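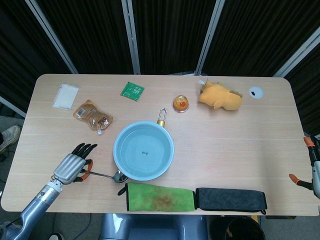 The woman who runs the sorting room at Fendholm has a rule about pockets. Before any coat goes on a hanger, someone turns out the pockets, and whatever comes out goes on a table. She started the rule in her first April there and has kept it for every coat that has come through the door.

"People give us a coat and forget it had a life," she says. "There's a bus ticket, a sweet, a key. Sometimes it's a toy the size of a loaf of bread, and I don't know how they got it in."

Fendholm is a secondhand shop with a stockroom at the back, and the stockroom is where she spends most of her day. Clothes are the main business. Bags, kitchen things and small household goods come in along with them, often in the same sack, and all of it has to be gone through by hand. She agreed to talk about that part of the work, the small stuff, which she says is the part customers ask about least.

Her method is simple. Loose items are spread in a line along the back of a table so that each one can be seen by itself. A basin goes in the middle. Anything that can be sold goes in the basin, anything that might be claimed goes in an envelope, and the rest is thrown out.

"You need a light table," she says. "We had a dark one before and I lost a ring on it for a whole afternoon. It was right in front of me."

She prefers a plain plastic or enamel basin to a tray. Trays get carried at an angle and things slide off them. With a basin you can pick the whole lot up and walk across the shop. The rim matters too, she says, and she likes one that is rolled over, which is easier on the fingers when the load is heavy.

Food packets are the most common find after paper. She does not sell or pass on anything edible, sealed or otherwise. Pouches with a spout get handled with some care.

"If it has a cap, you check the cap before you do anything else. I learned that with a pouch of something sticky and a wool coat from Arboleda. The coat was 100 dollars new. We got 3 for it, as a rag."

Small flat packets are harder to judge. They can be wipes, tea, seeds, sugar, a sample of face cream. If there is printing on it she reads the printing. If there isn't, it goes out. She does not open packets to see what is inside and asks the people working with her not to either. Anything small, round and shiny gets the same treatment. It may be candy, it may be a bead or part of a brooch, and she would sooner turn it over under a lamp than guess.

Padlocks have a shelf of their own. A padlock without a key is close to worthless to most customers, but she says there is a steady trade in them all the same. Some people like the look of brass. One regular customer buys them to practice on, and brings back the ones he has managed to open.

"I put them out for 30 cents. If a key turns up later I tie it on with string and the price goes up. That has happened more than once. The key was in the other coat."

Soft toys take up more of her time than anything else on the table. They are checked for loose eyes and split seams, and then for the tag. A toy with its tag still sewn in is easier to sell, and she will not let anyone cut one off to make it neater. Parents look for it. She squeezes each toy all over to feel for anything hard inside, a habit left over from a stuffed rabbit that had a hairpin in it.

Toys are also what people come back for. She keeps them for a month before they are priced, longer if they look well loved. The shop's record book had 1,116 entries in it when she last ruled off a page, and she says the toys are the ones that get collected.

"A grown man drove back from the coast for a cloth dog. He didn't want the jacket it came in. He let us keep the jacket."

She came to the work from a job at Stisance, where she packed orders in a warehouse. The pace there was faster and the items were all new and already in boxes. She does not miss it, though she says it taught her to keep a surface clear. Her tables are wiped down at noon and again at closing, and cups are not allowed on them. Her own coffee sits on a windowsill by the door.

The shop uses a label system from Hotari for pricing, which she describes as fine once you stop fighting it. The labels stick well to metal and card. On plush they fall off within a day, so toys get a paper tag on a loop of thread, tied by hand in the evenings.

Asked what advice she would give to people who are about to donate, she doesn't take long to answer.

"Check the inside pocket. Everyone checks the outside ones."

Her own winter coat was hanging behind her as she said it. She reached over, went through it, and found a receipt and two hair ties. The receipt went in the trash and the hair ties went back in the pocket.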